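Review: Lollex Simulation Package for Two-Armed Workcells

The Lollex package is offered by Gavalas as a yearly license with two support levels. This review covers the standard level, which was used in the Plusberg office from January onward. The price is $3,000 per seat, and the optional parts library adds $600.

Installation requires a desktop computer with a current graphics card. The setup guide runs to 131 pages and is clearly written, although the section on network licenses should be read before any files are copied. Room models, tables and robots are chosen from a menu and may be saved together as one project.
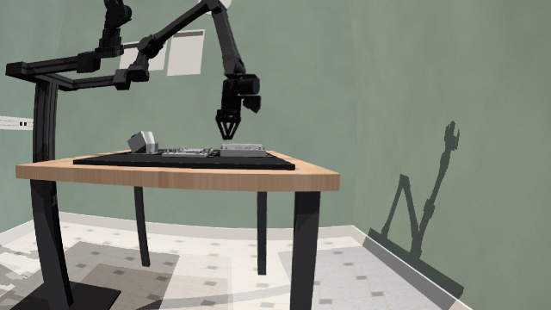

Arm movements may be planned by hand or loaded from a script. The script editor is the stronger of the two tools. It reports joint limits in plain language and keeps a record of each run. The hand controls respond slowly when both arms are selected, and the undo command applies to one arm only.

Support requests are answered by the Gavalas office in Gravstead, which is closed on Friday afternoons. Request 3721, concerning the undo command, remains open. The standard level is recommended for small teams that already write their own scripts. Licenses may be moved between computers twice a year.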